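Why does bread go stale?

By Elaheh Bakhtiari
Mar 7, 2026

Print this page | E-mail this page
Shares: 300 Comments: 6

Leave a slice of bread out on a plate overnight and by morning it will be hard. Most people say the bread has dried out. That is partly true, but bread can go stale inside a sealed bag too, where very little water can get away. Something else is going on, and it has to do with starch.

Starch is the main thing in flour. Wheat plants make it to store energy in their seeds. If you could look at flour through a strong microscope, you would see lots of tiny grains of starch. Inside each grain, long chains of sugar are packed tightly together, many of them in neat rows.

When a baker mixes flour with water and puts the dough in a hot oven, the starch grains soak up water and swell. The chains come loose from their rows and get tangled up with the water. Scientists call this gelatinisation, which is a long word for turning into a sort of jelly. It is the reason the inside of a fresh loaf is soft and a bit springy.
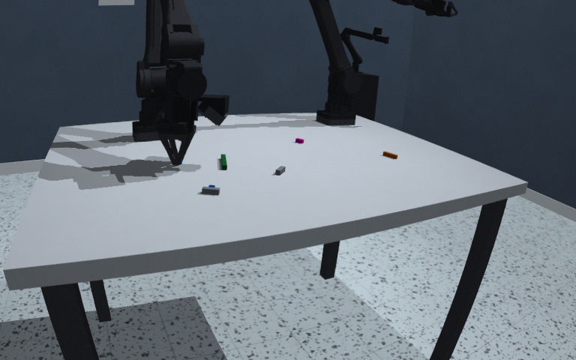

As soon as the loaf starts to cool, the chains begin to move back into rows. They do this slowly, over hours and days. As they line up they form small, hard crystals, and some of the water gets trapped in them. The bread feels firm and crumbly even though most of the water is still in there. The name for this is retrogradation, and it just means going back.

The crust does the opposite. It starts out dry and crisp, then takes in water from the middle of the loaf. That is why an old loaf in a plastic bag can have a leathery crust and a hard middle.

Where should you keep bread?

The fridge seems like a good idea, but it is a bad place for bread. The crystals form fastest when it is cold but not frozen. A loaf kept in the fridge goes stale faster than one in a bread bin. It does go mouldy more slowly, though.

A freezer works much better. The water turns to ice and the chains can hardly move, so the bread stays nearly as it was.

Can you make stale bread soft again?

Yes, for a little while. Heat breaks up the crystals and lets the water go. Toasting does this, and so does warming a roll in the oven. Ask an adult to help with the oven. Eat it soon, as it will firm up again when it cools.

Try it yourself

Take 3 slices from the same loaf and put each one in its own sealed bag. Leave one in a cupboard, one in the fridge and one in the freezer. The next day, let them all come back to room temperature and press each one gently with a finger. Write down which is softest and which is hardest.

Share this | 7 people like this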